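Gasier commuter bike locker pass, reviewed after one season

I have rented a place in the Gasier bicycle lockers at Tolentino station since June, and I want to share my experience for people who are thinking about the same thing. Before this I locked my bicycle to the fence near the bus stop, and I lost two saddles in one year.

The pass costs 18 dollars a month. You register on the website, then you receive a card by mail. My card arrived after nine days, which I find slow. My colleague Naa Fiadzo waited only four.

The lockers are metal boxes with a card reader on the door. A normal city bicycle goes in easily if you push the front wheel first. Mine has a wide basket, and I have to turn the handlebar a little. Elsie Merrick, who rides a long cargo bicycle, could not use them at all and got her money back without discussion.

What I like most is the calm feeling on the train. I also leave my helmet and rain pants inside, so I do not carry them to the office. The door closes well -- you hear a clear click -- and my things have stayed dry.

The app is the weak part. It shows free lockers, but the information is often late. One evening at 6:40 it told me that my own locker, number 3838, was free, while my bicycle was still in it.

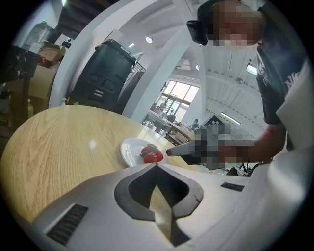 I wrote to the help desk about this and Gleice Arruda answered me the next morning. She was polite and reset my account, and the mistake did not come back. The phone line is another matter. I tried it twice and both times I gave up waiting.

The lighting behind the second row could also be better in winter. I will renew my pass for another season, but I would not pay more than the present price.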